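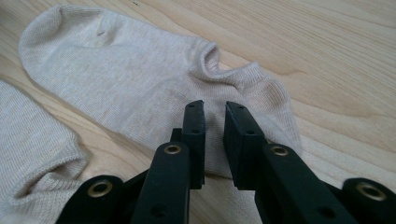

Two beige socks on a wooden table. Are they a pair?

Do Socks Really Vanish in the Wash?

Ask any grown-up where the missing sock went and you will probably hear that the washing machine ate it. It's a good story. But should you believe it?

Let's check. A washing machine has no teeth and no stomach. It has a drum, which is a big metal bucket full of small holes. Water goes through the holes. A sock is much too wide to do that. So the story is already in trouble.

There is one part of it that holds up, a little. Around the door of many front-loading machines is a rubber ring called a gasket. It keeps the water in. The ring has a fold, and a small sock can get pushed into the fold and stay there. In some machines a very small sock, such as a baby's, can slip past the ring. So a sock may get stuck, but it still hasn't been eaten.

Where else could it be? Try these places before you blame the machine:
Inside a pillowcase or the corner of a fitted sheet
Up the leg of a pair of pants
Behind the laundry basket
At the bottom of your bed, under the covers
In your gym bag (hold your nose)

WHY LOW SOCKS ARE TRICKY

Look at the sock in the middle of the picture. It is a low-cut sock, the kind that hardly shows above a shoe. There isn't much cloth in it, so it can hide in places a long knee sock can't. Its opening has a ribbed edge called a cuff. Ribs are thin raised lines of knitting, and they help the sock stretch over your heel and then grip.

The seam is the line across the toe. Many socks are knitted as a tube, and a tube is open at the end, so somebody or some machine has to close it. The seam is where that was done.

ARE THEY A PAIR OR NOT?

The two socks are the same color and have the same sort of knit. Most people would say "pair" and go to lunch. A careful sorter would want more proof. Suppose your family owns 5 pairs of beige socks. Any two of them will look alike in a pile, even if one has been worn for years and the other is new.

Here are some better tests. Lay one sock on top of the other with the heels lined up. Do the toes reach the same spot? Pinch the heels. Is one thinner? Stretch both cuffs gently and let go. Does one snap back faster?

You may also hear that socks come in a left and a right. For some sports socks that is true, and they often have an L and an R on them. Most everyday socks are the same shape for both feet, so don't let anyone make you sort those.

TRY IT YOURSELF

Keep a sock record for the month of February. Each time a sock goes missing, write down what you think happened to it. When it turns up, write down where it was. At the end of the month, see how many were in the washing machine. Ask a grown-up to check the rubber ring with you, and only when the machine is off.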